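Part-time room tidier, Ornwood office, second floor

Prunex is looking for one person to keep our shared workroom in order, three afternoons a week including Wednesday. The post is open from March and reports to Nevzat Kaplan.

The job is mostly desks and floors. You will wipe down the white desks, put pens and small items back in the desk organizers, return chairs to their places and clear whatever has been left on the floor -- bags, containers, packaging. Towels go to the laundry on the last afternoon of the week. The high ledges need dusting once a month, and a step stool is provided.

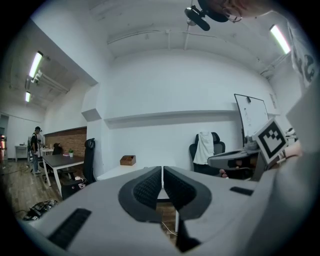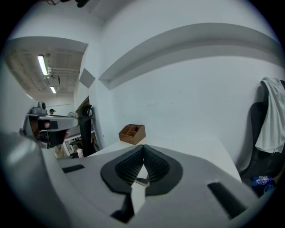 The workroom at Ornwood, with the white ledge along the wall.

You do not need cleaning experience. You do need to be able to lift a full storage box and to work while other people are using the room. Please ask before moving anything that is plugged in. Supplies are kept in the Llewellyn cupboard by the stairs, and the key is signed out at the front desk.

Pay is 752 a month for the hours above, with a further 1000 after the first six months. Extra afternoons come up now and then -- these are optional and paid at the same rate.

To apply, send a short note with the afternoons you can work to Tuncay Altıntaş in the Podeo building, or leave it at the front desk before 5 p.m. One reference is enough.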